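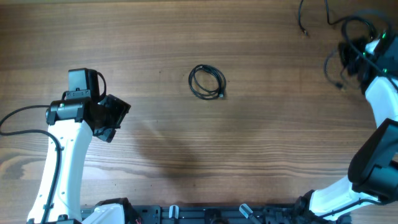 Quantas demonstrações são precisas para ensinar um robô de dois braços a desenrolar um cabo?
Com o nosso método, 152. A linha de base precisou de 500 e mesmo assim dava nós.

1/ Saiu o preprint, versão de 2026-07-05, depois de uma quantidade de café que o conselho de ética não chegou a avaliar. Segue o fio. Sim, um fio sobre fios. Já fizeram a piada no laboratório, podem poupar-me.

2/ O problema: um cabo enrolado não tem forma. Tem, mas muda de ideias assim que lhe tocam. Um cubo fica onde o deixamos. Um cabo responde.

3/ A abordagem habitual é gravar muita teleoperação, treinar uma política e rezar. Funciona bem até o rolo aparecer rodado, mais apertado, ou com o conector virado para o lado que ninguém gravou.

4/ A nossa ideia, que a Tímea Orbán defendeu sozinha durante meses enquanto eu abanava a cabeça: antes de mexer, o modelo escolhe um único ponto de pega e prevê qual das voltas se solta primeiro. Só depois planeia o movimento dos dois braços.

5/ Chamámos-lhe Lonach. Não é sigla. O Nazar Fedoruk tentou arranjar uma durante uma tarde inteira e o resultado era pior do que não haver sigla.

6/ O ponto de partida de cada ensaio é simples: um cabo preto pousado na madeira, num rolo oval meio frouxo, com a ficha a espreitar de um lado. Parece uma tarefa para uma criança de cinco anos. Uma criança de cinco anos ganha-nos com folga.

7/ O pormenor que mais pesou nos resultados foi o mais aborrecido: onde começa a pinça. Se o braço esquerdo arranca já com as garras abertas e apontadas ao rolo, a previsão do ponto de pega fica bastante mais estável. Há um apêndice inteiro sobre isto. O revisor vai pedir outro.

8/ O braço direito tem o papel ingrato. Segura, espera, puxa devagar. Na primeira versão puxava depressa, e o rolo passava de problema a nó em menos tempo do que demora a carregar na paragem de emergência.

9/ Outra coisa que aprendemos a custo: sombras. Os braços passam por cima da mesa, a mancha escura cai na madeira, e um cabo preto ao lado de uma mancha escura é um belo convite ao erro. A política antiga tentou agarrar a sombra 9 vezes numa só sessão de junho. Com muita convicção, diga-se.

10/ Aumentar os dados com sombras sintéticas ajudou. Mudar o candeeiro de sítio ajudou mais, só que isso não dá uma secção de métodos.

11/ O que NÃO resolvemos: cabos com dois rolos cruzados, cabos finos tipo auscultador e tudo o que tenha velcro. O velcro fica para a tese de outra pessoa.

12/ Também não afirmamos que isto generaliza para cordas. O Myroslav Lytvynenko experimentou com um atacador — o vídeo existe e não vai no suplemento.

13/ Obrigado ao Orest Ivanyshyn pela calibração, que refez sempre que eu jurava não ter tocado em nada. (Tinha tocado.)

14/ Código e pesos saem quando eu tirar do repositório os comentários em maiúsculas. Perguntas técnicas aqui em baixo, de preferência com o número da secção. Quem quiser perguntar porque não usamos um cabo sem fios, a resposta está em nenhuma das secções.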